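How do you keep a shared workroom from turning into one big pile?

Posted in Home & Workspace > Organizing
Asked by Lena Mazurek

Hi all! Long-time reader, first time actually typing something in here, so be gentle. I share a big bright room with a bunch of other people (we're on the ground floor, in the old Maredholm building, if anybody on here is local) and I've somehow ended up as the one who cares about where stuff goes. I don't mind it. I like putting things away, it calms me down. But I'm losing.

The room itself is lovely. White walls, pale floor, lots of daylight. It's all odds and ends for furniture, so we've got a chair with a round gold frame and wire mesh back, a white shell chair, a rattan one that everybody fights over, a couple of white tables, and a white shelving unit with cubbies along one wall. I was so excited about those cubbies! I thought they'd fix everything. And they're mostly bare, because what we own doesn't seem to want to live in a cubby. It wants to live in a bin, or on the floor.

So, the bins. I bought 11 of them in July, all at once, which my sister says was my first mistake. They're deep, with slanted walls and a nice wide rim you can grab. Small parts go in there still in their plastic bags, then a bigger thing gets dropped on top, and then somebody needs a screwdriver and the whole bin gets dug through down to the bottom. I've tried telling people "small stuff in bags, bags in bins," and they do that part! They're great at that part. It's the screwdrivers that make me crazy. We have plenty, and at five in the afternoon I can't find a single one.
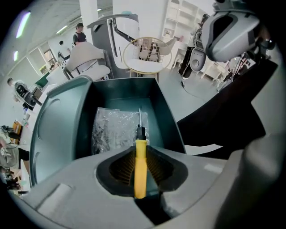

The yellow screwdriver, with one of the bins behind it.

My questions, I guess, since I'm supposed to have some:

Do you keep hand tools in with the parts they go with, or all together in one spot? I keep going back and forth. If the screwdriver is in the bin then it's right there when you want it, but it also sinks.

Are clear bags inside a dark bin a silly idea? I picked the bins for the color (I know, I know) and now I can't see anything that's gray or black once it's in there. I'd hate to swap out all 11. They weren't expensive but they weren't free.

And what about the stuff that's too big for a bin and too ugly for a shelf? We have a metal rack that's taken on all the cables plus whatever dark equipment needs a home, and it works okay, but it's also the first thing you see when you walk in and it looks like a nest.

Last one, and this is the one I really want help with — the floor. There's always a power strip out on it, and always a thin black cable going from one place to another. I shuffle the tables to get closer to the outlets, and by the next day somebody has moved everything back so they can sit by the window. I can't blame them, I'd sit by the window too.

I measured, and the longest stretch of wall without an outlet is 309 inches, so it's a real trek for a cord. I looked at those flat rubber covers you lay over cables and the ones I found were all huge and yellow and made for warehouses. There has to be something nicer?

This is more or less what I'm dealing with down at floor level when people are working:

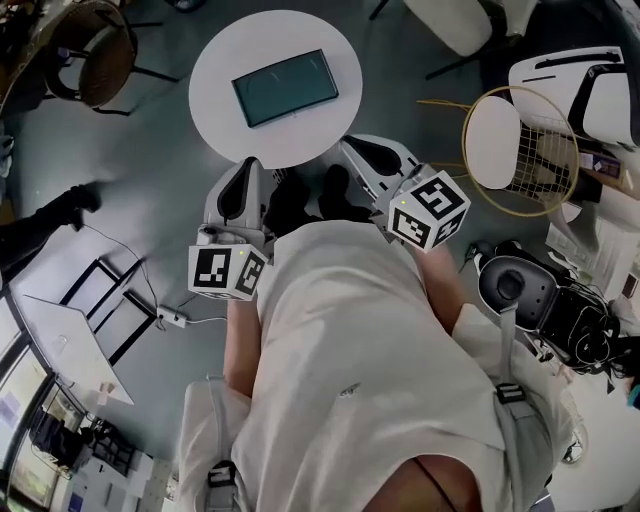
Zdzisław Głowacki
Put the power strip up on the table leg. Screw-on bracket or two big zip ties, either one, underside of the top if the legs are too skinny. Then only one cord touches the floor and you run that one along the baseboard. Took me eight minutes a table.

As for the tools, all together, one spot, by the door. Not in bins. I don't care how nice the bins are.

Also your laptop people need to be told where the laptop tables go. Tape on the floor, four corners each. We did it in our shop and nobody has moved a table since, or if they did they moved it back.

Lena Mazurek
Oh, under the table top! I hadn't thought of that at all, I was so busy staring at the floor. The legs on ours are pretty thin and black so I bet black zip ties would just disappear. Not sold on the tape yet (the floor is the nicest thing in there, it's this smooth bluish gray) but I'll ask the others.

Hanna Pawlak
Okay, I have a lot of feelings about this one, so get a coffee.

I ran the supply side of a sewing and repair room in Trarnuvville for years, and we went through every stage you're describing, including the part where one person buys a heap of matching bins and everybody else quietly ignores them. (I was that person. Mine were orange.) So none of this is me wagging a finger at you.

First, keep the bins. A dark bin is fine if nothing in it is deeper than your hand. Cut a piece of white foam board or even the side of a cereal box and lay it in the bottom, and suddenly you can see the gray things again! It costs you nothing and you can do one bin tonight to see if you like it. If the bags are the crinkly kind that puff up, squeeze the air out and fold the top over, and stand them on edge like files in a drawer. You'll get twice as many in and you can flip through them. I write on a strip of masking tape along the fold, so the writing ends up on top where you can read it. Writing on the bag itself rubs off, at least with the markers I've had.

On the tools I'm going to half disagree with Zdzisław. All together is right for the good ones. But if there's one screwdriver that gets used with one bin, every single time, then you want a second one that lives with that bin, and you want it standing up. Anything that lies flat in a bin is gone. We clipped a short piece of plastic pipe to the rim, on the inside corner, and the screwdriver went in that, handle up. A bright handle helps a ton. If you have yellow ones, use those for the bins and keep the dull ones on the wall by the door, where people will see the gap when one's missing.

Buy your spares in one go and all the same. I got ours from Doludach, the hardware place by the station, and I wrapped a bit of tape in a matching color around each handle and bin. Red bin tape, red handle tape. People who would never in their lives read a label will match a color without thinking about it. I have no idea why. My husband is like that with the fridge.

Now the rack. You can hang a curtain in front of it on a tension rod if you can't stand the look, and I did try that, and it lasted until somebody got tired of moving the curtain. What worked better was sorting the cables by length and hanging them over hooks on the side of the rack, longest at the back. Coil each one, one velcro tie each, done. It still looks like cables but it looks like somebody's cables, if you know what I mean. The lower shelf gets the heavy dark boxes, and you leave one shelf empty on purpose so there's somewhere to set things down while you're looking. I can't tell you how much that one empty shelf helped us.

For the floor, there are cable covers that aren't the yellow warehouse kind. Look for "low profile" and go for gray. They're thin, they're soft, and on a gray floor you'd hardly notice them. You cut them with regular scissors. Don't get the sticky-backed ones if you love your floor, get the heavy ones that just lie there. Only put them where people walk, and let the tables by the window have a short run along the wall.

And let them have the window! I fought that fight for a whole winter and I lost. Once I gave in and planned the cords around where people wanted to sit, the rest got so much easier. If the round table is where things get set down all day long, don't store anything on it overnight, and give it its own little tray for whatever's in progress.

The cubbies I'd use for people. One cubby each, name on the edge, and that's where all the phones and keys and half-finished bits go. You may find a lot of your clutter was just stuff that belonged to somebody.

Lena Mazurek
Hanna, this is amazing, thank you!! I did the cardboard thing in one bin while I was reading and found a bag of washers I'd already replaced. Cubbies for people is so obvious that I'm a little embarrassed. I'll do the color tape too. Did you ever have trouble with the pipe pieces coming off the rim?

Hanna Pawlak
A couple of times, with the cheap clips. Binder clips held better, the medium size, and you fold the silver arms flat so they don't snag.

Eugeniusz Czerwiński
we use magnetic strips for screwdrivers. Sowa makes a 44 cm one, the rest are too short. doesn't help with bins though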